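Equipment review: Zerkska sorting blocks and board
Prilelgate Early Years Resource Service, 5/2/24

The Zerkska set was purchased for the lending collection and was in use at the Nundness nursery for 30 sessions before this review was written. It is sold as a first sorting kit for children aged three and over, and consists of coloured plastic blocks in simple solid shapes, with a flat wooden board on which to arrange them. The price was £60, including delivery.

The blocks are well sized for small hands. Colours are strong and easily told apart, and staff found that children grouped by colour at once, while grouping by shape needed some prompting. The star was the most popular piece — it was also the one most often missing at the end of a session.

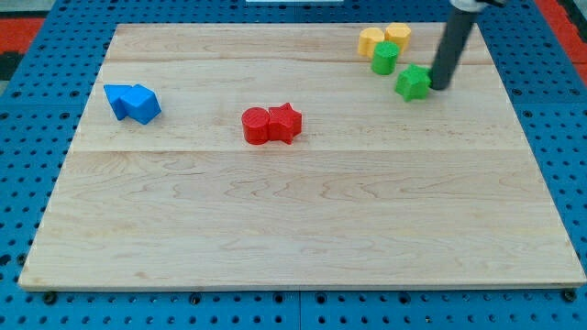
*Blocks sorted by colour on the board, with the red cylinder and star near the centre.*

The board is pale and plainly finished, and the blocks show up clearly against it. It has no raised rim, and on a sloping table the cylinders will roll if knocked over. The sides of the blocks have a faint ribbed texture. Paint and dough collect there, and a soft brush is needed for cleaning.

The storage bag supplied is poor. The seam on ours gave way after 6 loans, and Agyeman, the supplier, replaced it without charge.

The set is recommended for nursery and reception groups. Settings that already own a good range of solid shapes may prefer to buy the board separately.

Rating: four out of five. Available to member settings from June.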